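The Clarklow Rooms, Corner by Corner

Posted in: Home, Galleries
Words by Halima Nzioka

Hello again! It has been a long March and I've finally got enough of the place put together to show you round. A few of you have been asking for the "after" gallery ever since I posted the one with all the boxes in it, and I kept putting it off because there was always one more thing to hang or sand or send back. There still is. But if I wait for the last thing we'll be here until Christmas, so you're getting it now, odds and ends and all.

For anyone new, the short version: I look after 2 furnished rooms over the old print shop on Clarklow, which I let out to people who are in town for work and are sick of hotels. The front one gets the morning sun and the back one gets the quiet. Last year I decided they both looked like waiting rooms and started over, one corner at a time, mostly secondhand, with a very small budget and a very big appetite for auction listings.

I went round with the camera on a Wednesday afternoon, but most of what I took was too dark to bother you with (the light up there goes early), so this gallery is more talk than pictures this time. I've put my notes for each corner in the order you'd walk them. Get a coffee.

The front door and the hooks

I wanted a coat rack and ended up with a row of big iron hooks from the Bornbridge salvage yard, screwed to a board I painted the same green as the door. They hold a wet winter coat without complaining, and the bench below them lifts up for shoes. The board is very slightly crooked. I've measured it and the floor is the crooked part, so I'm leaving it alone.

Paint is the Julley eggshell in the green they call Fern Path. One coat looked patchy, two was fine, and I did a third because I still had half a can and a podcast to finish.

The reading chair

This is the chair I drove to Ogola for. I'd seen it in a listing with one blurry picture and a note saying "needs love," and boy, did it. The webbing was gone, the cushion had turned to crumbs, and somebody had gone over the legs with a glossy brown that took me two weekends to get off. I did the stripping myself and paid a proper upholsterer for the seat, and it was the best money I spent on the whole place. It's covered in a rusty orange wool that hides everything, including tea.

Next to it is a floor lamp that I already owned. It used to live in my own bedroom and I miss it.

The kitchen counter

Tiny kitchen, so I got strict. Everything on the counter has to get used every day: kettle, bread box, one jar of wooden spoons. The rest went up on open shelves, and yes, I know, dust, my sister has told me. But guests don't have to open every cabinet looking for a bowl, and I like seeing the blue plates when I come in to change the sheets. The shelves are scaffold boards cut down and oiled. The brackets cost more than the boards did, which still annoys me.

The bed wall

I tried wallpaper on this wall. We won't talk about the wallpaper. It is now a plain warm white with a long shelf above the headboard, deep enough for a book and a glass of water, and two plug-in reading lights. The quilt was my grandmother's pattern, though not her stitching (mine are a lot bigger). If you come to stay you'll find a spare blanket under the bed in the flat zip bag, and please do use it, the nights up there can be chilly right into spring.

The telephone corner

Okay, my favorite! I've wanted a round side table with a drawer forever, the kind that's a solid drum all the way down, and they're either gorgeous and way out of reach or they wobble if you look at them. This one came up in a house clearance, lot 813, listed as "small cabinet, round," and I was the only person who bid. It has a light oak-colored top with a raised edge running right around it, so a pen can't roll off, and there's room for the phone with space left over in front for a notepad.

And people do use the phone! Cell reception in that building is hopeless on the back side, so I kept the landline going. I had a cordless one there before and the handset was always down the side of the bed with a dead battery. A phone with a cord stays where you put it. A proper keypad too, which my older guests like.
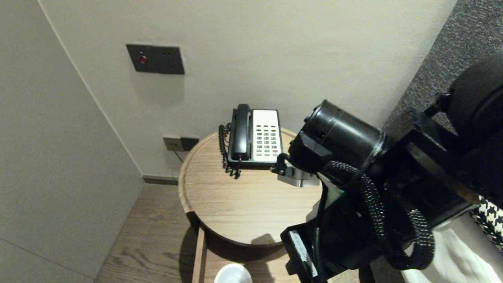 The desk phone on its round table, with the drawer pulled partway open.

A few things people have asked me about this corner already. The floor is the wood-look one that was there when I took the place over, and I've made my peace with it because it mops up so easily. The dark baseboard was there too. I went back and forth about painting it to match the wall, and then a friend said the room needed a line at the bottom, and now I can't picture it any other way. I left the wall plain on purpose. Every time I hold a picture up there it looks fussy.

The drawer is where I leave the takeout menus, the bus timetable and a couple of pencils. It runs on plain wooden runners and used to stick like anything in damp weather. I rubbed a candle end along them and it's been sweet as can be ever since.

The windowsill

Three herbs and a geranium, depending on who's been watering. Please feel free to snip the mint, it's trying to take over. The sill got sanded and given the last of the Julley green, so it ties in with the front door if you squint.

What's left

Curtains for the back room, a proper doorstop, and something to do with the space behind the bathroom door, where I'd love a narrow shelf for towels. I've spent $1138 so far on the front and back together, not counting the upholsterer, and I've got $30 left in the envelope marked "rooms," so it may be a doorstop first and curtains when I've saved up a bit. If anybody local is getting rid of a pair of lined ones in a cream or a soft gray, 84 inches or longer, drop me a note in the comments and I'll come and pick them up!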